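Clutholm Listening Room > New Music > Song Talk

Thread: Seraina Lanz, "Window Seat Money" — what is she saying in verse two?

tapehiss_dan
So the new Seraina Lanz single went up last night and I've had it on repeat all morning. Gorgeous thing. The first verse is plain enough, she's cleaning houses to pay for school and riding the early bus. But then verse two goes "they call me by the bucket and the door" and I can't decide if that's the families she works for talking or her own classmates. The "they" changes somewhere and I keep missing where. Anybody?

moth_wing
Classmates. The line right before it is "back row, wet sleeves," so she's already in the lecture hall.

olivetti77
I hear it the other way. "By the door" is where she picks up her pay in verse one, she says it twice. I think the back row is the back row of the bus.

moth_wing
The bus?? There's a chalkboard in the next line!

olivetti77
There's a chalkboard in the chorus of every song on that album, moth. It's a metaphor for her mom.

kettle_north
Popping in to say the bass on this is Bayu Majimbun and he is killing it. That slide before the last chorus. I had to pull over.

tapehiss_dan
Oh I didn't know that was him! Explains the low end. Same guy from the Ginting record?

kettle_north
Same guy. He played on 7 of the tracks on that one and it's still the best thing that label ever put out, fight me.

reedy_pete
I'll be the grump. I like her, I bought the last two albums, but I'm worn out on songs where a singer with a publishing deal tells me about mopping floors. It feels like a costume. The melody is pretty, and the message is one I've heard 60 times.

moth_wing
She did mop floors though? She talked about it on the Benunska show in April. Two years of it while she was in college.

reedy_pete
Fine, then the verse is true and it's still a bit flat. Both can happen. Being true doesn't get you a second line as good as the first one.

hollis_j
Somebody wrote the song up properly on the Utau blog so I'm pasting it in, because the page takes forever to load on my phone. Formatting might be a mess.

"Window Seat Money" is three minutes and change and there's hardly anything in it. A nylon-string guitar, bass, a bit of hand percussion that drops out for the whole second verse. Lanz has always written about work, but on the earlier records the work belonged to other people, her aunts mostly, or the man who ran the ferry kiosk. Now it's "I" from the first word to the last.

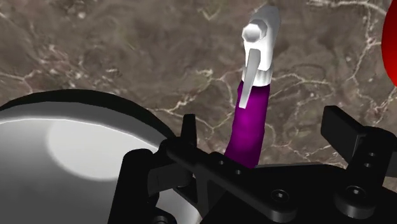
Words: the Utau singles desk
Filed under Singles, Folk and Nearby

What she's after is a word. The family in the song calls her "the help," and by the end she has sung it so many ways that it stops being a job title and turns back into a verb. Who did I help, who helped me, help yourself. It's a simple trick and she leans on it a little hard in the bridge, where the backing singers come in and tell us what we already worked out. I'd have cut those eight bars. The last chorus doesn't need them, she drops to almost a whisper and Majimbun plays one long note under her and you get the whole thing again without any explaining.

It's the best of the three singles so far. I hope the album leaves this much air in it.

hollis_j
OK that came through better than I expected. Anyway they don't settle the verse two question at all, sorry Dan.

tapehiss_dan
No but the verb thing!! I totally missed that. Going back in with headphones.

reedy_pete
I agree with them about the bridge. Those backing singers sound like they wandered over from a bank commercial.

olivetti77
I love the bridge. My kid sings the bridge. You people have no joy.

moth_wing
The bridge is good live, for what it's worth. I saw her do it in Clutholm before it was out and she had the crowd take the backing part. It was maybe a bit slower too? Whole different song with people singing it back at her.

kettle_north
Was Bayu there?

moth_wing
Nope, just her and the percussion player. Small room.

kettle_north
Then I'm not jealous. (I'm jealous.)

sunporch
Lurker here, I've done cleaning work for 19 years and played this for my sister on the drive home. We both heard "they" as the family in the first half of the line and the students in the second half. The bucket is one house, the door is the classroom door. You get a name in each place and neither one is yours. As for the costume thing, Pete, I get it, I've rolled my eyes at plenty of those songs. This one has the wet sleeves in it. I don't think you'd come up with that if you hadn't sat through a class with them.

tapehiss_dan
Oh that's good. So moth and olivetti are both right.

olivetti77
I'm more right.

reedy_pete
sunporch, fair enough. I'll give it another go tonight. Still cutting the bridge.

hollis_j
The video's at 2,874 views by the way, which is criminal. Go click on it.

moth_wing
Does anyone have the lyrics typed out? The sheet on her site stops after the first chorus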